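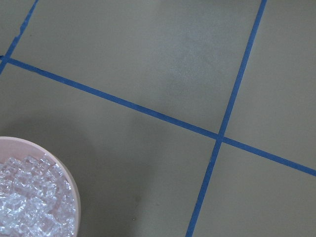
Drink bench notebook, Hinwood lab
Entry: March, started 9:40, written up after lunch
Posted by the bench lead

Spent the morning turning our loose habits into rules people can follow without asking me. The Orkberg task set is at 112 accepted episodes and the target for this round is 183. I would like the second part to need less sorting than the first.

Grid rule. Objects start inside a cell, and the log sheet names the cell. Column letters run left to right as seen from the robot side, rows are numbered going away from it. If an object has to start on a line, write both cells with a slash. Do not nudge it into one cell afterward to make the sheet look neat. Tape that lifts or frays gets replaced between sets, never during one, and the replacement goes on the old line.

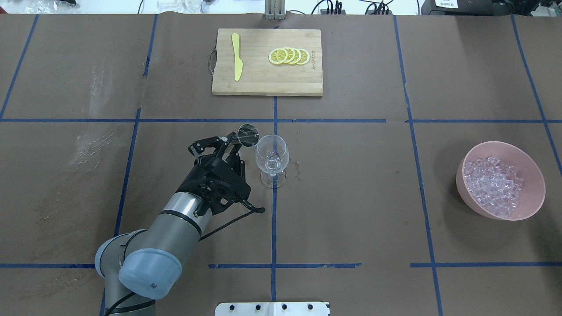

Grasp rule, which we argued over more than the rest. The operator closes the fingers on the object, waits for a full stop, and only then starts the next move. With the jigger the opening has to stay up while the gripper has it, and we now write that down as a hold condition on the sheet. A tipped jigger gets logged as a tip, even if the rest of the episode goes fine. Stemware stays out of the path between the pickup cell and the bowl unless the task calls for it. Two of the older Nikzad sheets have no hold condition at all. I marked them and left them alone.

Speed cap stays at 38 percent for anything near glass. It was raised once last month to save time and the sheets from that day are hard to compare with the others. If you want a different cap, ask before the set and put it at the top of the page.
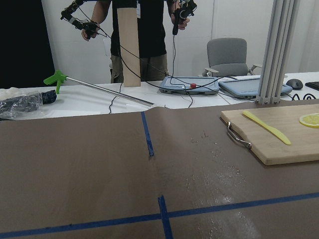
Can the operator stop an episode on their own call, without checking with the person on the log?
Anyone at the bench can call a stop, operator included, and the call stands. Say "stop" out loud, let the arm come to rest, then write the time and one line on the reason. We sort out whether it was needed later.

Stopped episodes keep their number. Do not reuse it. The Kurner script skips gaps without complaint, so there is no reason to close them up.

Reset rule. Everything goes back to its start cell by hand, with the arms parked and motion disabled. Wipe the paper between episodes if there is liquid on it - blot, don't rub, or the surface scuffs. Change the paper when marks start to cross from one cell into the next. 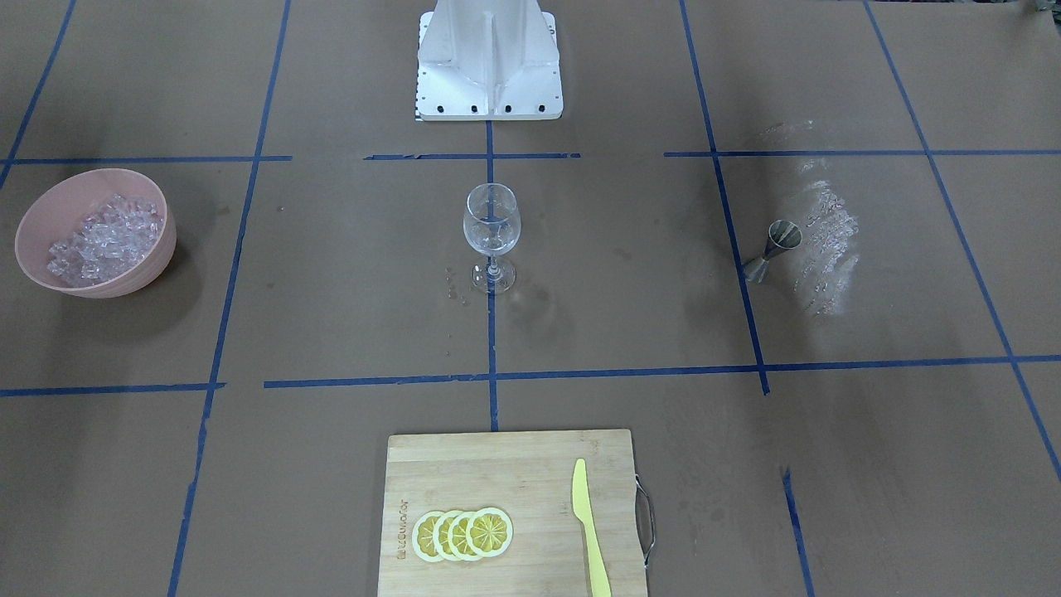
After the reset, one person reads the start cells off the sheet and the other points to each object. It takes less time than fixing a bad start later. After 3 failed starts in a row, break and recheck the whole layout before going on.

Still open:
- Whether the knife handle direction belongs on the sheet. I lean toward yes.
- Who signs off a cap change when I am out.
- Labels for the rows. Pencil on the tape wears off.

Will print the rules as one page and tape it to the cabinet. Old page goes in the binder, not the trash.

Recent entries
Cable routing, second try
Orkberg log sheet, changes to columns
Paper or mat for the work surface
Kurner script: what the skip flag does

Hinwood lab notebook | Contact the bench lead | Back to top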